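Sreekumar Shenoy
10/16/23

Naldale council has put out its review of the Citari flood reporting app and I've read it so you can get on with your evening. Short version: they think it went very well. I'm less sure. Thread.

The headline figure is 814 reports sent in by residents during the Jellwood flooding last December. It's on the cover. It's in the foreword. It's in a coloured box on page two.

What I couldn't find on any page is how many of those reports led to a person turning up. "Acknowledged" gets its own chart. Acknowledged means the app sent you an automatic message saying thanks.
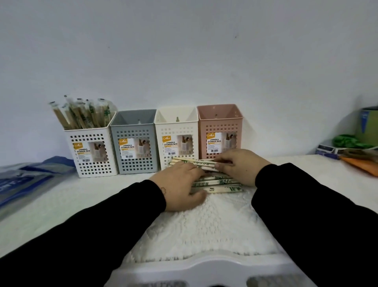 I sent one myself that night, blocked drain at the bottom of Mill Rise, water over the kerb. Thanks came back straight away. Next time I heard anything was in the new year, asking me to rate my experience.

Then there's "average triage time 40 minutes". Triage time runs from when your report arrives to when someone in the control room gives it a colour. It stops there. You could be amber all night and still be part of the good number.

And the clock only starts once the report has arrived. Anyone who had the spinning wheel because the mast was struggling doesn't come into it at all. The review mentions "intermittent connectivity" once, in an appendix.

The review was written by Çetinkaya. Çetinkaya also did the set-up work for the app and has put in for the next stage. That's all declared, to be fair, at the back. I'm not saying anyone has fiddled anything. I'd just like it marked by someone who isn't hoping for the follow-on job.

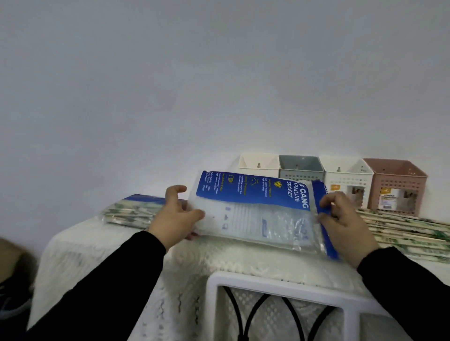 Gangadharan Kandasamy replied: You're being a bit hard on it. Before this we had one phone line and it rang out all night. At least the control room had a map to look at this time, and they spotted the culvert trouble from the cluster of pins.

Fair point about the map, and I'll give them the culvert. The old phone line was dreadful and I don't want it back on its own. But the review uses that one culvert four times, and I start to wonder when the same story keeps coming round again.

Also, the phone line was cut to office hours when the app came in. So if you're on the low side of Jellwood with no smartphone, your choice in a flood at night is 999 or a neighbour. The section on "inclusion" says leaflets will be available.
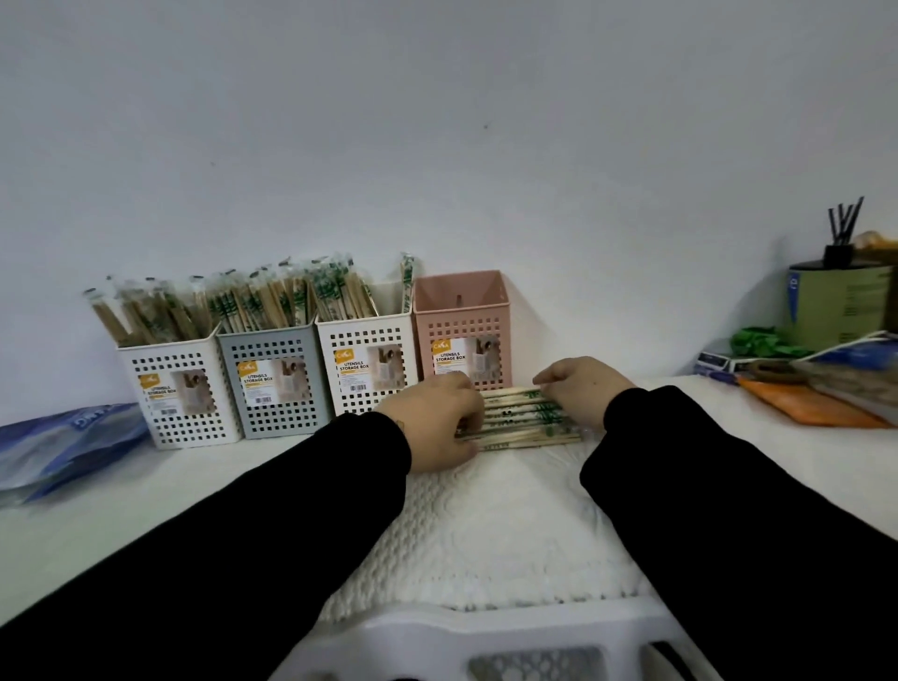

Sandbags. The council says it had around 3000 ready. The app was meant to show which collection points still had some. Ours showed "available" well into the morning, and I walked down to it in the dark and found a locked gate and a cone.

When I asked, I was told the status has to be changed by hand by whoever is on site. So if they're off helping people, it doesn't get changed. I can see how that happens. I can't see why it isn't in the review.

What I've asked for, by email, to the resilience team: how many reports got a visit, how long from report to visit, and the same broken down by street. If the system is as good as they say, it'll have all that sitting in it already.

Reply so far is an automatic one saying thanks. I'll add to this thread if I get another.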